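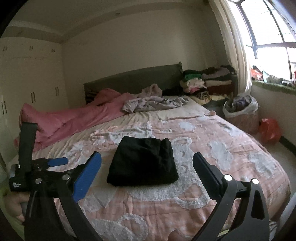 A folded black garment on the bedspread.

Nareo Dark Wash, 500 ml

Liquid detergent for black and dark clothes. Unscented. 30 washes per bottle at the normal dose. Made by Dranico, bottled and shipped by us at Stomstead.

Back in stock. Last batch was 3,000 bottles and went faster than planned, sorry to everyone on the waiting list. Emails went out in February, check your spam folder.

What it's for

Cotton tees, jeans, leggings, hoodies, socks. Cold or warm water, front or top loader. No bleach, no brighteners. Brighteners are what leave that dusty look on black cotton after a few months. It won't put color back into a shirt thats already gray. For that you want a dye, we don't carry one.
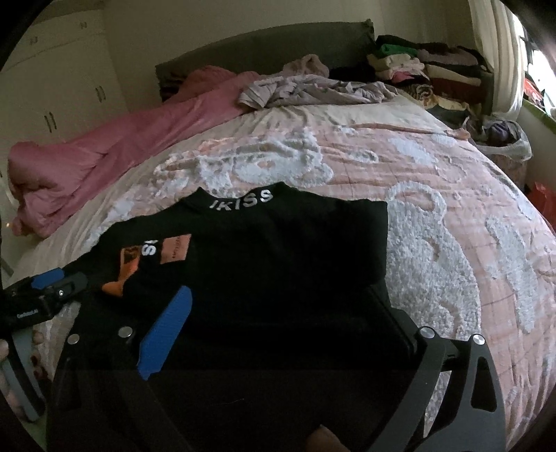
Not for wool or silk. The Evangelista wool wash is the one you want there, seperate page, same size bottle.

How to use

One capful, normal load. Two if it's muddy. Turn things inside out first, prints especially. Pour in the drawer, not straight on the fabric. Skip the softener. Hang in the shade if you can, tumble on low if you can't. Fold when fully dry.
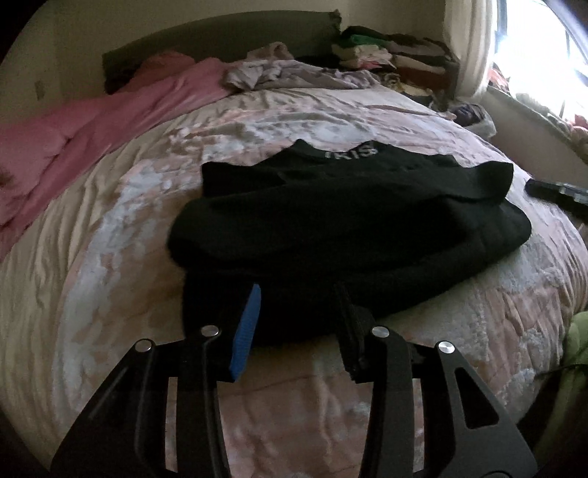 Sizes and shipping

500 ml bottle, single
Box of 4 bottles, ships free
Refill pouch: coming, no date yet

Orders in before noon leave the same day. Bottles travel upright with a taped cap. If yours leaks, send a photo of the box and we replace it, no need to mail anything back.

Storage

Keep above freezing. If it goes cloudy, let it warm up indoors and shake. Keep away from kids and pets.

Questions

Horácio Gouveia handles orders and returns. Use the contact form, put your order number in the first line. Phones are mornings only right now.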